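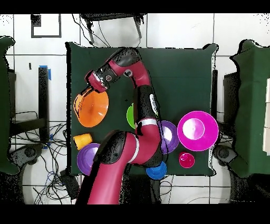
Melquiades Cárdenas: Bribe the gatekeeper at Plornaneck and skip the siege. It's 700 gold, he opens the postern after dark and you walk in past the sleeping archers. I don't know why people still build rams.

turnipmarshal wrote:
Because the gatekeeper only takes the bribe if you left him alive in mission 2, and I set fire to his house. It was blocking my granary.

Melquiades Cárdenas wrote:
Then you have made your bed. Rams it is.

Griet Dijkstra wrote:
Rams are fine if you bring enough hides. What kills everybody is the oil over the inner gate. Send one peasant ahead, let them waste the oil on him, then go. I feel bad for the peasant every time, though not bad enough to send a knight.

oldmoat wrote:
Has the bribe been patched? I had over 3000 gold and the option was greyed out. I stood outside that gate until my army ate all the cheese and went home.

Melquiades Cárdenas wrote:
Is Bjarnason in your party? He's too honourable and it locks the dialogue. Leave him at Skemstead with the horses.

oldmoat wrote:
He is my only decent commander.

Melquiades Cárdenas wrote:
He is a decent commander who costs you a castle.

Griet Dijkstra wrote:
I disagree with leaving him. If Bjarnason isn't there for the surrender you lose the Jarklow alliance, and then the river mission is miserable. No boats at all. I tried it with rafts in June and am still bitter.

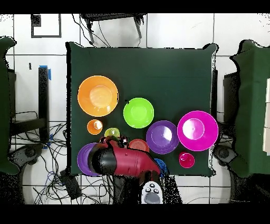

Green cloth, assorted colours.

turnipmarshal wrote:
You can get Jarklow back later by marrying off the cousin. Loyalty has to be 95 or higher, mind, and she hates everyone.

Griet Dijkstra wrote:
She hates everyone who burns down granary-adjacent housing. Mine was perfectly pleasant.

oldmoat wrote:
Right, went back with rams and one peasant. Oil trick worked. Then my own catapult flattened the gatehouse with Bjarnason under it, so the alliance question has settled itself.

Melquiades Cárdenas wrote:
Do you have a save from before the catapult?

oldmoat wrote:
I have a save from before the cheese.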